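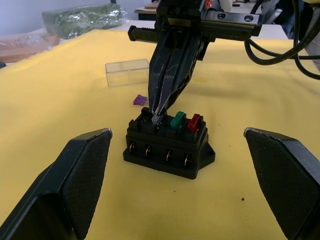 Two-arm robots can learn to seat small automotive parts from far fewer demonstrations when wrist views are weighted by contact phase, according to a report released 26 February 2019 by the Prallgate automation lab.

The method, called Cuvska, was trained on 1,591 teleoperated episodes of handling blade fuses, fuse blocks and other small parts on a padded tabletop. One arm steadies or presents the part and the other does the insertion. The policy reads a head view for the approach, then shifts to the wrist views for the last 8 millimeters of travel.

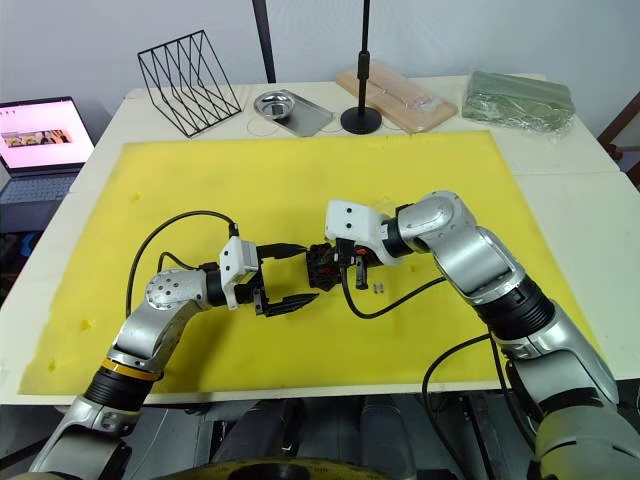
Handoffs between the two grippers were scored separately from insertions. Cuvska completed 91 percent of insertion trials. Most failures came from fuses tilting in the jaws before they reached the slot - a fault the head view rarely resolved.

The lab worked with parts supplier Miltov on the task list. A second round of trials, begun in December, covers connectors with locking tabs. Those results are not included in the report.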